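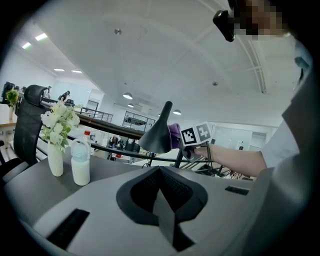 Kapitel 4
Veranstaltungsordnung und Kampfansetzung im professionellen Wrestling

4.1 Gegenstand des Kapitels

Die vorangegangenen Kapitel haben die Entstehung des professionellen Wrestlings aus dem Jahrmarktsringen und seine rechtliche Stellung zwischen Sport und Bühnendarbietung behandelt. Im vorliegenden Kapitel wird untersucht, nach welchen Grundsätzen ein Veranstalter die Abfolge der Kämpfe eines Abends festlegt und wie sich einzelne Abende zu einer Saison zusammenfügen. Im Mittelpunkt steht die Ansetzung, im Fachgebrauch meist mit dem englischen Ausdruck Booking bezeichnet. Fragen der Ringtechnik werden nur berührt, soweit sie für die Reihenfolge der Kämpfe von Bedeutung sind; ihre ausführliche Darstellung bleibt Kapitel 6 vorbehalten.

4.2 Der Ansetzer und seine Befugnisse

Als Ansetzer gilt diejenige Person, die über Paarungen, Kampfdauer und Ausgang entscheidet. In kleineren Verbänden nimmt der Veranstalter diese Aufgabe selbst wahr. Größere Häuser trennen die Ämter, um wirtschaftliche und dramaturgische Entscheidungen getrennt prüfen zu können. Toàn Lục hat hierfür den Begriff der doppelten Zuständigkeit vorgeschlagen, der im Folgenden übernommen wird. Er bezeichnet den Zustand, in dem der Ansetzer zwar den Ausgang eines Titelkampfes bestimmt, die Zustimmung zur Verpflichtung der Beteiligten jedoch beim Veranstalter verbleibt.

Konflikte entstehen vor allem bei kurzfristigen Ausfällen. Der Ansetzer ist dann gehalten, die angekündigte Hauptpaarung nach Möglichkeit zu erhalten und Änderungen in den Vorkämpfen vorzunehmen.

4.3 Fallbeispiel: die Halle in Estport

Zur Veranschaulichung dient der Regionalverband Tiscombe, der seine Veranstaltungen in der Stadthalle von Estport vor 400 Sitzplätzen abhält. Das Programm vom 31. Januar 2018 umfasste sieben Kämpfe. Der Eröffnungskampf war auf 11 Minuten angesetzt, der Hauptkampf auf 20. Zwischen beiden lag eine Pause, deren Zeitpunkt der Verband bewusst spät wählte - erst nach dem fünften Kampf.

Akihiko Imai, damals Ansetzer des Verbandes, begründete diese Ordnung mit der Aufmerksamkeit des Publikums, die nach einem langen Mannschaftskampf erfahrungsgemäß nachlasse. Die Herausforderung um den Titel wurde am selben Abend ausgesprochen, der Kampf selbst jedoch erst für April angekündigt. Damit standen dem Verband mehrere Wochen zur Verfügung, um die Auseinandersetzung in Ansprachen und Nebenkämpfen vorzubereiten.

4.4 Grundbegriffe

Vorkampf: jeder Kampf, der vor der Pause stattfindet und keinen Titel zum Gegenstand hat.

Fehde: eine über mehrere Veranstaltungen fortgeführte Auseinandersetzung zwischen denselben Beteiligten.

Herausforderer ersten Ranges: derjenige Teilnehmer, dem der Verband den nächsten Titelkampf zugesagt hat.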